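Join us at Fovden – weekend host wanted for our little holiday lets

We're a small, friendly firm looking after 12 cottages and flats in and around Trolldale, and we've reached the happy point where we need another pair of hands. If you like meeting people, don't mind a bit of bed-making and can keep smiling when a family of six turns up two hours early with a very wet dog, we'd love to hear from you.

You'd be greeting guests, checking each place over before they arrive, and answering the odd question about bins, buses and where to get a decent breakfast. Most of our guests come back year after year, and a good many of them ask after the staff before they ask after the weather – we're rather proud of that.

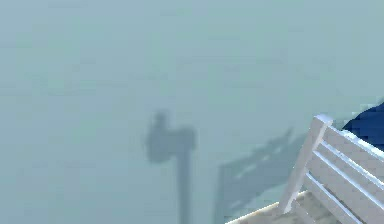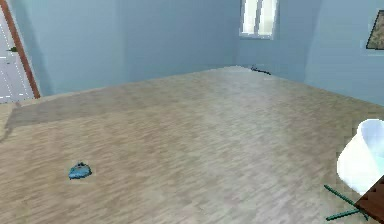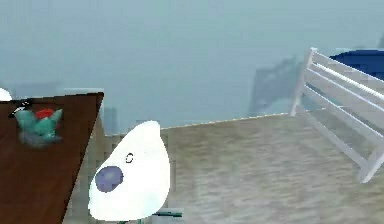
What we can offer

The job is 17 hours a week, spread over the weekend, starting in March. You'll have paid training alongside one of our present hosts, 20 days' paid leave, and a free stay each year at Gauthier House or the Bisano flat, whichever you fancy (the flat has the better bath).

What we'd like from you

A driving licence is a must, as the lanes are narrow and the last bus goes at 6pm. Experience in a hotel, a shop or a café would be lovely, but we've taken on people with none at all and been very glad of it.

How to apply

Drop a letter in at the Fovden office or send it by post – a page is plenty. Tell us a little about yourself and when you could start. We read every one, and we'll write back to you either way.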